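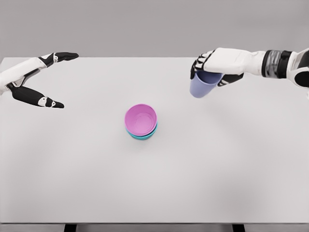
*Cup stacking in the Trollura simulator, lavender cup in the right hand, pink and teal already nested.*

## Trollura teleop kit, after 79 demos

I bought the Trollura kit to record two-handed demonstrations without tying up our real arms. It comes with a pair of tracked gloves, a base station and a license for the simulator. You move your hands, the simulated hands follow, and each run is saved as one demo.

Setup took most of a morning. The gloves paired right away, but calibration failed twice until I moved the base station off a metal shelf. The manual says nothing on this.

Cup stacking is the task I used most. Whole-hand grasps are easy to learn. Pinching a cup from above is harder, and I dropped plenty before I got the finger spacing right. There is no force feedback, so you judge contact by eye. The shadows in the simulator are faint, and I often misjudged how high a cup was above the stack.

Recording is good. One button starts a run, another throws it out. Playback is smooth and you can trim the ends. Exporting is slow: 79 demos took nearly 16 minutes.

The older Stekton gloves I used before were lighter and tracked the thumb better, but their software crashed several times a day. Trollura has crashed once.

Battery life is 8 hours. At $2,000 the kit is fair for a small lab and too much for a hobbyist.

**Good:** recording controls, stability, battery

**Bad:** calibration notes, slow export, no sense of touch

4 out of 5

Danjuma Obi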